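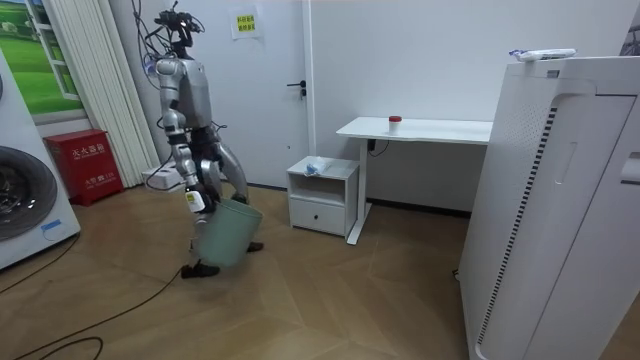
Zona de lavado de la vivienda piloto de Letudside: lavadora de carga frontal, suelo de madera en espiga y cubo verde claro.

1/ La Oficina de Vivienda de Letudside inicia en este hilo la publicación de sus recomendaciones sobre la zona de lavado doméstica. Están dirigidas a los hogares que disponen de la lavadora en una estancia de uso común, sin cuarto independiente.

2/ El contenido ha sido elaborado por Wanpen Yensuk, responsable del área de interiores, y revisado por Hafþór Kirkegaard, técnico de mantenimiento del programa Zoëga. Sustituye a la hoja informativa difundida en marzo, que queda sin efecto.

3/ Ubicación. Se recomienda situar la lavadora contra un paramento firme y dejar despejado el recorrido entre el aparato y la puerta de la estancia. La puerta de carga debe poder abrirse por completo sin tropezar con muebles ni cortinas.

4/ Pavimento. La madera colocada en espiga es frecuente en las viviendas del programa y exige una atención particular. El agua que queda en las juntas puede levantar las piezas. Cualquier derrame se recogerá de inmediato con un paño absorbente, siguiendo el sentido de la veta.

5/ No se admite el uso de fregona empapada ni de limpiadores a vapor sobre este tipo de suelo. Para la limpieza ordinaria basta una mopa bien escurrida. Los residentes del edificio Hadedov pueden solicitar en conserjería la ficha de mantenimiento de su pavimento.

6/ Cubos. Un cubo sencillo de plástico, de forma troncocónica y boca ancha, resuelve la mayor parte de las tareas: traslado de prendas pequeñas, recogida de paños, remojo puntual. Las rozaduras superficiales no impiden su uso. Las grietas en el fondo o en el borde obligan a retirarlo.

7/ Se aconseja disponer de 2 cubos de colores distintos, uno para ropa y otro para limpieza de suelos, y mantener siempre la misma asignación. El cubo de la ropa no se utilizará con lejía ni con productos desengrasantes.

8/ El cubo no debe permanecer en la zona de paso. Terminada la tarea, se vacía, se seca por dentro y se guarda boca abajo. En las viviendas sin armario escobero puede colocarse junto al lateral de la lavadora, nunca delante de la puerta de carga.

9/ Cortinas. Las cortinas largas y blancas acusan pronto el polvo y la humedad. Conviene aspirarlas con boquilla suave una vez al mes y lavarlas por separado, en programa delicado. El bajo no debe arrastrar por el suelo; si lo hace, los centros de barrio realizan el arreglo previa solicitud.

10/ Paredes y decoración. Es compatible colgar un cuadro sobre la lavadora, siempre que la fijación sea firme y se revise periódicamente. La vibración del centrifugado afloja los clavos simples, por lo que se recomienda emplear tornillo con taco. No se instalarán estantes con frascos de vidrio en ese punto.

11/ Puertas interiores. Las puertas lacadas en blanco se limpian con paño húmedo y jabón neutro, insistiendo en el contorno de la manilla. No se aplicarán productos abrasivos. Los rótulos adhesivos se retiran con calor suave, sin rascar.

12/ Ayudas. La convocatoria Tustard dispone de 100 plazas para la adecuación de zonas de lavado en viviendas del programa. El importe máximo por hogar es de 375 euros y cubre tomas de agua, desagües y reparación de pavimento. Quedan excluidos los electrodomésticos.

13/ Las solicitudes se presentan en la sede de la Oficina, de 9:00 a 14:00 horas, con el formulario firmado y el presupuesto del instalador. No se tramitarán expedientes por mensaje privado en esta red.

14/ Las consultas sobre pavimentos deben dirigirse al servicio de mantenimiento, a la atención de Hafþór Kirkegaard. La próxima entrega de recomendaciones tratará el tendido de ropa en interior y la ventilación de las estancias.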